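Mondwood Guest Room Guide
Section 2: Emptying and Setting Up the Waste Bin

Reading time: 2 min
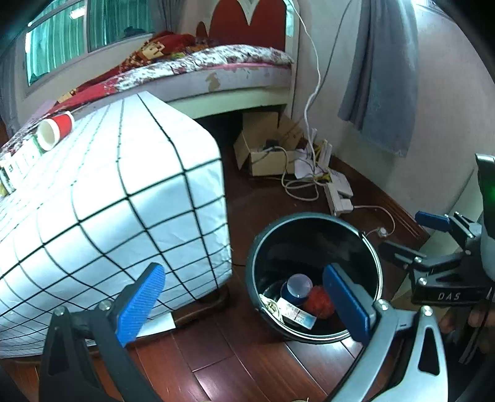 The bin in each bedroom must be emptied before the bed is changed, so that small rubbish does not come on the clean sheets. Put the bin on the open floor, where you can walk to it from both sides. A round bin with no lid, such as the black one on the wooden planks, is easy to look into from above. Check first what is lying inside. Paper, wrappers and printed cards can be mixed with plastic cups or containers, and these do not always go to the same place.

1. Look for rubbish which did not reach the bin. Paper cups often stay on top of furniture, and sheets of paper slide under the front edge of it.

2. Take out the plastic pieces and put them in the recycling bag.

3. Press the remaining paper down lightly with a flat piece of card.

Caution: Do not press with the bare hand. Broken plastic can have a sharp edge.

4. Carry the bin to the kitchen and empty it. Wipe the inside with a damp cloth and let it dry.

5. Put in a new Pomness liner and fold it over the rim. Liners of 700 mm length are enough for the bedroom bins. The 1000 mm liners are for the kitchen only.

6. Return the bin to its place near the bed. Leave a free space of 115 mm between the bin and the bed base.

Note: Open cardboard boxes on the floor are not rubbish unless the guest has told you so. Leave the box and everything in it where it stands. The same is valid for small packages on the furniture.

Caution: Never pull the bin over a wooden floor. Lift it with both hands.

If a liner tears during the work, use a second one over it and continue from step 5.

Related items
Section 1: Opening the Room
Section 3: Changing the Quilt and Pillows
Wainwright Floor Oil: How to Apply
Fivetti Headboards: Care of the Upholstery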